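4.3 Open day at Balmont

The pushing task was shown at the Balmont open day (Jan 22, 2023), same arm and board as in Section 4.1. Visitors picked the instruction, we typed it in. 50 runs before lunch, 50 after, 100 in total. No retuning between groups — the Vivden planner was left at its August settings.

Eleven runs were stopped by hand, mostly when a visitor changed thier mind mid-push. Those are kept in the totals. Typical requests: bring colors together, move one block to a side. Fig. 6 shows blocks grouped by color family, tool at the right.
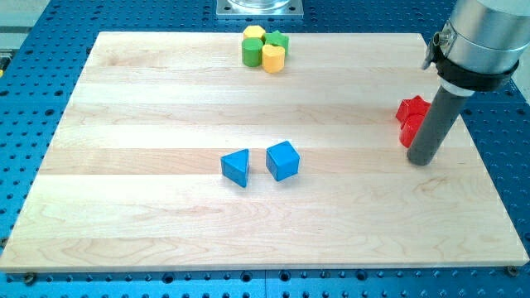 Figure 6. Board during the open day, with the tool next to the two red blocks.

Shape words gave more trouble then color words, see Section 5.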